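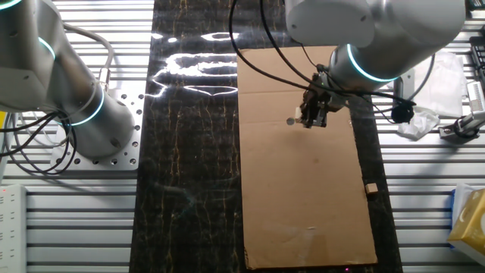 Marble is the most demanding houseguest I have ever had. Ronja Björklund, who sold me on the look for our kitchen in Anotstead, quoted 2,292 for the real thing and 2,118 for something that merely resembles it, and then left me alone with the samples for a weekend. I learned that black stone with gold veins goes with everything except use. It shows every crumb and throws the light back in your face. So people cover it. A flat sheet of brown cardboard, a few scuffs and all, does the job nicely, and you can put a little wooden cube down on it without wincing.

Dinesh Thomas, who fits counters for Mastmont, has seen this in almost 100 homes. "They pay for the stone," he told me, "and then they live on the box."

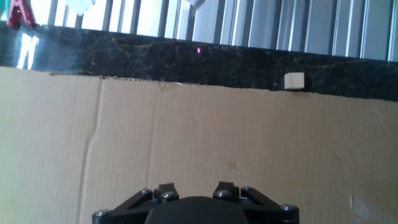
Corrugated cardboard, frayed along the top, against dark stone with golden-tan veins.

I bought the lookalike on Friday. It is under a tablecloth.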